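제7장 김으로 익히기: 찐만두와 찐빵

이 장에서 다루는 것
7.1 물과 김의 차이
7.2 찜기의 바닥
7.3 반죽과 발효
7.4 주름 잡기
7.5 찌는 동안과 불을 끈 다음
실습 7 기본 찐빵

앞 장에서 우리는 물을 끓여 그 안에 재료를 넣는 법을 배웠다. 이번에는 물을 끓여 놓고 재료를 넣지 않는다. 재료는 물 위에 앉아 기다리고, 일은 김이 한다. 말로 하면 이렇게 게으른 조리법도 없는데, 실습실에서 가장 많은 반죽이 음식물 쓰레기통으로 가는 단원 역시 제7장이다.
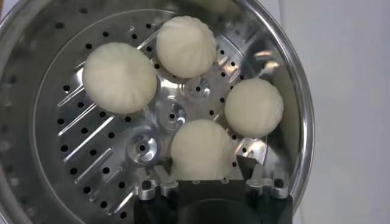
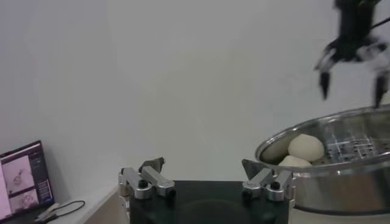 찌는 법까지 책으로 배워야 하느냐는 질문이 Iten 조리교실의 초판 독자 엽서에 적혀 있었다. 물 붓고, 불 켜고, 올리고, 기다리면 되는데 한 장을 통째로 쓸 일이냐는 것이다. 같은 엽서의 아래쪽에는 자기가 찐 빵은 왜 늘 밑이 질척하고 위가 쭈글쭈글한지도 알려 달라고 되어 있었다. 두 질문 사이에는 줄 하나가 비어 있었을 뿐이다. 이 장은 대체로 그 엽서에 대한 답장이다.

7.1 물과 김의 차이

삶을 때 재료는 뜨거운 물에 둘러싸인다. 단맛도 짠맛도 물로 빠져나가고, 겉면은 물살에 쓸린다. 국이라면 국물로 돌려받으니 손해가 아니지만, 빵을 삶은 물을 마시고 싶어 하는 사람은 드물다. 찔 때는 끓는 물이 냄비 아래쪽에 머물고, 위로 올라온 수증기가 상대적으로 차가운 반죽 표면에 닿아 물방울로 바뀐다. 수증기가 물로 돌아갈 때는 가지고 있던 열을 내놓는다. 반죽을 익히는 것은 주로 이 열이다. 과학 시간에 응축열 혹은 잠열이라고 배우고 시험이 끝난 날 잊은 바로 그것이다.

그래서 찜은 생각보다 세다. 오븐 안의 뜨거운 공기에는 손을 잠깐 넣었다 뺄 수 있다. 그보다 온도가 훨씬 낮은 김에는 손등을 대는 순간 후회한다. 뚜껑을 열 때는 얼굴에서 먼 쪽을 먼저 들어 김을 반대편으로 내보낸다. 안경을 쓴 학생은 이 문장을 두 번 읽기 바란다. 읽고도 얼굴 쪽으로 여는 학생이 해마다 나온다.

한편 김은 색을 내지 못한다. 빵 껍질이 갈색으로 바뀌려면 표면이 마르고 온도가 물의 끓는점을 넘어야 하는데, 김이 가득한 찜기 안은 어느 조건도 맞춰 주지 않는다. 찐빵이 하얀 데에는 이런 사정이 있다. 노릇하게 쪄 보겠다고 불을 키우면 물만 빨리 줄어든다.

7.2 찜기의 바닥

찜기를 고를 때 사람들은 뚜껑의 손잡이와 몸통의 광택을 본다. 정작 볼 곳은 바닥이다. 바닥의 구멍은 김이 올라오는 길이면서 물방울이 내려가는 길이기도 하다. 구멍이 막히면 두 가지가 함께 막힌다.

금속 찜기는 씻기 쉽고 튼튼하며 냄새가 배지 않는다. 대신 물방울을 머금지 못한다. 뚜껑 안쪽에 맺힌 물은 갈 곳이 없으니 빵 위로 떨어지고, 떨어진 자리는 익어도 반투명하게 뭉쳐 곰보처럼 남는다. 대나무 찜기는 수분을 어느 정도 빨아들이므로 이 문제가 덜하다. 그 대신 제대로 말리지 않으면 곰팡이가 피고, 그제야 금속 찜기의 미덕이 떠오른다. 금속 찜기를 쓸 때는 뚜껑을 면포로 감싸 위에서 묶는다. 묶지 않은 면포 자락은 늘어져서 불 쪽으로 간다. 천이란 본래 그런 물건이다.

바닥에 무엇을 깔 것인가를 두고는 집안마다 법이 다르다. 젖은 면포파가 있고 배춧잎파가 있고, 종이를 한 장씩 오려 빵마다 신발처럼 신기는 파가 있다. 셋 다 된다. 아무것도 깔지 않고 금속에 기름만 얇게 바르는 방법도 되기는 되지만, 처음 해 보는 사람은 빵의 밑면을 찜기에 기증하게 될 가능성이 높다. 면포를 쓸 때는 꼭 짜서 깐다. 물이 흐르는 면포는 밑을 질척하게 만드는 가장 확실한 방법이다. 종이는 빵보다 조금만 크게 오린다. 바닥 전체를 종이 한 장으로 덮고 왜 익지 않느냐고 묻는 사람은 7.2의 첫 문단으로 돌아간다.

간격도 문제다. 발효 반죽은 찌는 동안 부푼다. 올릴 때 넉넉해 보이던 자리는 꺼낼 때가 되면 좁고, 서로 붙은 빵을 떼어 내면 옆구리의 매끈한 껍질이 벗겨진다. 벽에 붙은 빵도 마찬가지다. 손가락 두 개가 편히 들어갈 만큼 사이를 두고, 자리가 모자라면 나누어 찐다. 한 번에 다 찌겠다는 결심은 시간을 아껴 주지만, 아낀 시간은 나중에 빵을 뜯어내는 데 쓰인다.

아래 냄비의 물은 바닥판에 닿지 않게 붓는다. 끓어오를 때의 높이까지 셈에 넣어야 한다. 물이 구멍으로 튀어 오르면 그 빵은 삶은 빵이다. 너무 적게 부으면 도중에 물이 마르고, 마른 냄비는 냄새로 소식을 전한다. Jondside 실습동의 오래된 냄비들은 안쪽에 물 높이를 표시하는 금이 새겨져 있다. 누군가 못으로 그은 것인데, 새로 들여온 냄비에는 금이 없어서 학생들이 옛 냄비를 먼저 집어 간다.

7.3 반죽과 발효

실습에서 쓰는 밀가루는 중력분 280g이다. 강력분으로 하면 질기고, 박력분으로 하면 부드러운 대신 주름이 쉽게 퍼진다. 여기에 인스턴트 드라이이스트 2g을 넣는다. 눈대중으로 넣어도 된다고 말하는 어른이 주위에 꼭 한 분은 계신다. 그분의 눈에는 수십 년 치의 실패가 들어 있으니, 우리는 저울을 쓴다.

물은 미지근하게 준비하고 한꺼번에 붓지 않는다. 밀가루가 물을 먹는 양은 제품과 계절에 따라 다르다. 5월에 잘 되던 반죽이 장마철에 손가락 사이로 흘러내렸다고 해서 레시피를 고소할 수는 없다. 귓불 정도의 말랑함이라는 표현이 요리책마다 나오는데, 확인하고 싶다면 반죽 묻은 손을 씻고 자기 귀를 만진다.

반죽은 표면이 매끈해질 때까지 치댄다. 매끈하지 않은 반죽은 쪄도 매끈해지지 않는다. 찜은 결점을 가려 주는 갈색 껍질을 만들지 않으므로, 반죽할 때의 성의가 그대로 표면에 남는다. 다 치댄 반죽은 덮어서 따뜻한 곳에 45분 둔다. 이 시간은 어디까지나 기준이고, 판정은 부피로 한다. 손가락에 밀가루를 묻혀 가운데를 눌렀을 때 자국이 천천히, 조금만 돌아오면 됐다. 바로 튀어 오르면 더 둔다. 누르는 순간 푹 꺼지며 시큼한 냄새가 나면 너무 오래 둔 것이고, 그동안 무엇을 했는지는 본인이 안다.

7.4 주름 잡기

학생들이 가장 걱정하는 절이지만 맛에 끼치는 영향은 가장 작다. 주름의 임무는 소를 가두는 것이다. 꽃처럼 보이는 것은 덤으로 친다.

반죽을 나누어 둥글게 민다. 가장자리는 얇게, 가운데는 두껍게 둔다. 가장자리는 나중에 위에서 겹겹이 모여 두꺼워지고, 가운데는 소의 무게와 국물을 혼자 감당하기 때문이다. 소를 올린 다음 한 손의 엄지로 소를 누르고, 다른 손으로 가장자리를 조금씩 집어 앞 주름에 겹쳐 붙이며 돌린다. 돌아가는 것은 반죽이고 손은 제자리에 있다. 반대로 하면 손목이 먼저 한 바퀴를 다 돌고 만다.

마지막에 모인 꼭지는 비틀어 꼭 여민다. 주름에 소의 기름이 묻으면 그 자리는 아무리 눌러도 붙지 않는다. 소 욕심은 다음 기회에 부린다. 열여덟 개의 주름이 정석이라는 이야기를 어디선가 듣고 와서 세는 학생이 있는데, 이 교재의 평가표에는 주름 개수 항목이 없다. 새지 않으면 통과다. 새더라도 먹을 수는 있다.

빚은 빵은 찜기에 올려 다시 15분 쉬게 한다. 가볍게 부풀고, 들었을 때 크기에 비해 가볍다는 느낌이 들면 불로 간다.

7.5 찌는 동안과 불을 끈 다음

찬물에서 시작하느냐, 물이 끓은 뒤에 올리느냐는 오래된 논쟁이다. Enriquez 조리교재는 찬물 쪽이고 Rirness 제분의 포장지 뒷면은 끓는 물 쪽이며, 양쪽 다 상대를 언급하지 않는 것으로 예의를 지킨다. 본 교재는 김이 오른 뒤에 올리는 방법을 쓴다. 이유는 단순하다. 시간을 재기 쉽다. 냄비마다 물이 끓는 데 걸리는 시간이 달라서, 찬물에서 시작하면 조마다 다른 시각에 다른 빵이 나온다.

김이 힘차게 오르면 빵을 올리고 중불에서 15분 찐다. 도중에 뚜껑을 열지 않는다. 궁금하면 참는다.

불을 끈 뒤에도 바로 열지 않는다. 갑자기 찬 공기를 만난 빵은 속의 김이 식어 줄어들면서 껍질이 쪼그라들기 쉽다. 뚜껑을 살짝 비껴 놓고 잠시 기다렸다가 연다. 다만 쪼그라드는 원인이 이것 하나는 아니다. 발효가 지나쳤거나, 불이 너무 셌거나, 반죽이 고르게 치대지지 않았어도 같은 얼굴의 빵이 나온다. 그러니 실습 기록지의 실패 원인 칸에 모두가 뚜껑이라고만 적는 일은 삼가기 바란다. 반죽 온도와 발효를 마친 시각을 적어 두면 원인을 좁힐 수 있다.

실습 전에 해 둘 것

찜기의 바닥판을 꺼내 불빛에 비추어 보고, 막힌 구멍은 이쑤시개로 뚫는다.
면포는 삶아서 말린 것으로 준비한다. 섬유유연제 향이 나는 면포는 돌려보낸다.
저울의 건전지를 확인한다.
실습 기록지의 앞면에 다음 물음의 답을 미리 적어 온다. 같은 반죽을 반은 찌고 반은 오븐에 구웠을 때, 무게가 더 많이 줄어드는 쪽은 어디이며 그 까닭은 무엇인가. 답은 실습이 끝난 뒤 저울로 확인하고, 틀린 답은 지우지 말고 옆에 고쳐 쓴다.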